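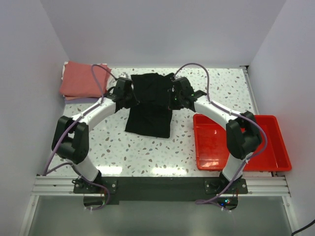
Household clothing surveys tend to record what people buy and seldom record what they keep. In the Graltbridge survey, 532 households were asked to list every garment stored for longer than one year without being worn. Respondents were told to hold each item up by its top corners before describing it, as with the black garment in Figure 1, so that shape and length could be judged before color. Of the households contacted, 164 returned a second list in October. Dark everyday clothing was often described only as "old" or "spare," and these entries were coded as unspecified unless the fabric was also named.

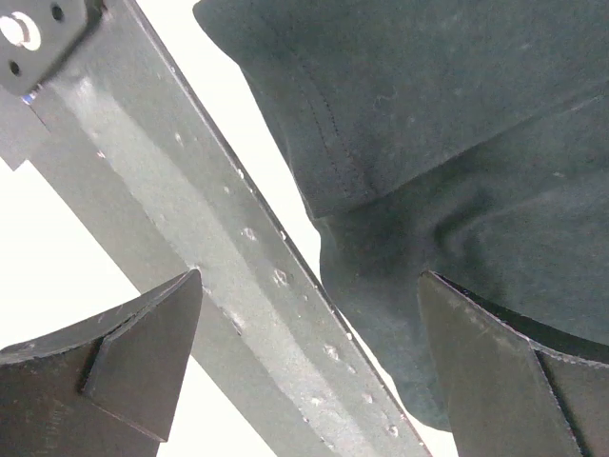

The second list differed from the first mainly in its treatment of items set aside for repair. Fan's earlier work in Hivgate treated such items as part of the active wardrobe - a choice that raises the apparent rate of use. We counted them as stored. Where a household gave two conflicting entries for the same garment, the later entry was kept and the earlier one was marked in the data file.

Knit fabrics posed a separate problem, as respondents used "jersey" for both the cloth and the finished garment. The coding guide was revised to split the two meanings, and all affected entries were read again by a second coder.

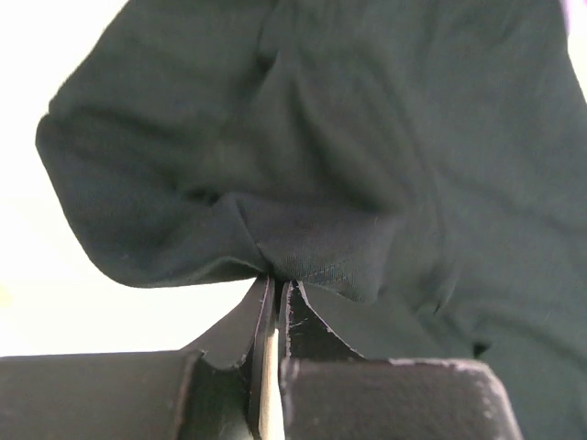
**Figure 1.** Dark garments: black garment held by its top corners (first panel); dark green, almost black, knit fabric with broad folds (last panel).

Differences between the two coders were settled by Wenjie Fan under the rules given in the guide.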